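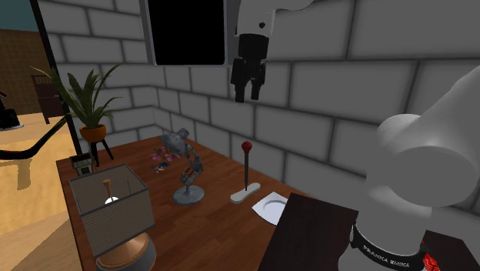
**1/** Statside is moving to a new submission system in March. I handle the author side of the journal, so I'm putting the main changes in one thread. The long version will go on the journal site.

**2/** If you already have a paper under review, leave it where it is. It will be finished in the old system, with the same editor and the same two reviewers. Please don't upload it again.

**3/** New papers go through the new form from the first day. You'll need to make a new account. Old passwords don't carry over, and neither do saved drafts, so download anything half done.

**4/** The abstract limit is now 400 words, up from 250. References no longer count toward the page limit. Appendixes still do. 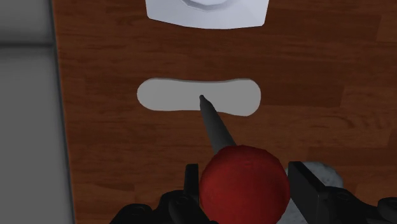

*Last edited: Thu 3 December*

**5/** Several people wrote in about the template link in the author guide giving a 404. Effie Dow fixed it this morning. If you still get the error, clear your cache or write to the office and we'll send you the file.

**6/** Cover letters are optional now. Most of them repeat the abstract. Do send one if the paper has been at another journal and you want the editor to see those reviews.

**7/** Tastside is not part of this move. It has its own office and its own form. We get papers meant for them every month and have to send them back – check the journal name at the top before you hit submit.

**8/** Proofs: you'll have 15 days to return corrections. Small fixes only at that stage. New results or a changed author list go back to the handling editor, and the paper loses its place in the issue.

**9/** Maëlle Gauthier asked if special issues follow the same rules. Yes, apart from the deadline, which the guest editors set. Tyson Gill has the dates for the Fallport issue.

**10/** Fees stay as they are. Waiver requests move into the form, on the page after you list your co-authors. Reda Slaoui answers those, usually within the week.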